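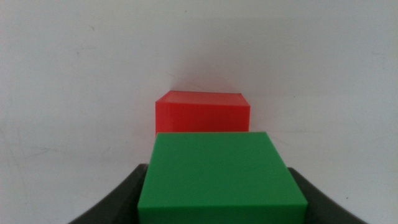
Budget for a second bench arm: grippers, wrist camera, spares

Forum: Small Automation / Buying and Planning

gillthorpe_lab
Posted January 12, 2018

I look after the bench robotics at Gillthorpe. We have one small arm doing pick and place with coloured cubes, two curved fingers and a camera at the wrist. I have to put in a number for a second station and I'd like it checked by people who have bought this stuff before.

Draft so far:

Arm, same model as the first: $3,593
Second set of fingers and gripper servo: $426
Wrist camera, mount and cable: $224
Cubes: nothing, we print them

The money has to be committed by September or it goes back into the general pot. Two questions. Is there anything obvious missing, and would you stick with the same arm or take the chance to try a different one?

For what it's worth, the green and red cubes behave well with the current fingers and I don't plan to change the task.

posau_bench
Power supply and emergency stop. Neither is on your list. Check whether the arm price includes the supply, because on the quote we got from our dealer it was a separate line in small type on page two. Also something to bolt it to. We spent a fair bit on a bench that didn't wobble and it came out of the consumables budget, which did not make me popular.

On the second question, same arm. Spares alone will settle it.

H. Derkach
Agree on power and e-stop. Disagree on buying the same arm.

If you have two identical units and the maker stops supporting the controller, you have two problems on the same day. I would take a quote from at least one other supplier, even if you end up where you started. Purchasing will probably ask for it anyway.

I'd also look hard at that gripper line. Fingers that shape are easy to print if you already have a printer running for the cubes. The servo is the part worth paying for. Ask them to split the line.

gillthorpe_lab
Power supply is included, I just rang and asked. The e-stop is not, so thanks, that goes in. I've asked for the servo to be priced separately.

The bench we have will take a second arm at the other end.

Ineke M
Will it take it with both arms moving? Ours was fine with one. With two we got enough shake through the top that the camera on the still one was no use while the other was travelling. We ended up with two benches. Price a second bench now and take it out later if you don't need it. Going back for more money is much harder than handing some back.

posau_bench
Seconding Ineke.

Trekgate_Holger
I sell integration work, so read this with that in mind.

The hardware in your list is the smaller part of the cost. What I don't see is any time. Somebody has to mount it, calibrate the camera to the arm, copy the programs across and find out why they don't quite work on the second unit. At Trekgate we allow 8 days for a duplicate station and we don't often hand any back.

The other thing is the camera view. With a camera at the wrist, a held block takes up a lot of the bottom of the picture and covers part of whatever is behind it. In yours the green one hides the lower part of the red one. If the second station is meant to do anything beyond simple placing, I would budget for a fixed camera above the bench as well. Cheap to add at the start, a nuisance later when the cabling is all tied down.

H. Derkach
8 days for a copy of something that already runs? For a factory cell, maybe. This is cubes on a bench. We did ours in an afternoon and then fiddled with it for a week in between other jobs.

Trekgate_Holger
The week of fiddling is what I'm counting.

H. Derkach
Fair enough. I wouldn't put it at an outside rate though. If the labour is already on staff it shouldn't be in an equipment request at all – our finance people would send it straight back.

Paraschiva R
Depends on the place. Ours wants staff hours shown as a separate line with no dollars against it, so they can see what else won't get done. Ask before you leave it out.

A few smaller things we forgot on our last order: freight, a spare camera cable (the one along the wrist flexes all day and will be the first to go), finger pads, and filament. You say the cubes cost nothing but somebody's budget is paying for the colour. We try to keep several spare blocks of each colour from the same roll, as a new roll can be a different enough shade to upset the thresholds.

gillthorpe_lab
Good point on the rolls. The red is on the orange side and I couldn't promise to match it again.

Smaranda O
Same arm from me as well. I was at Mollel when we went with a mixed pair and we kept two sets of code, two sets of spares and two chargers for the teach pendants. Nothing wrong with either arm. It just doubled the desk work. Hryhorii's point about support is real, but I'd cover it by buying a spare controller board if they'll sell you one.

H. Derkach
If they'll sell you one. Ours wouldn't.

gillthorpe_lab
Revised list going in:

Arm, same model
Servo (fingers printed here)
Wrist camera, mount, two cables
Fixed overhead camera, marked optional
E-stop
Second bench, marked optional
Freight
Filament, one large roll per colour
Spare controller board, if available
Staff time as hours only

I'll get the second quote Hryhorii suggested and attach it. Still waiting on a price for the board.

Ineke M
Move the bench out of optional. Optional lines are the first ones crossed off.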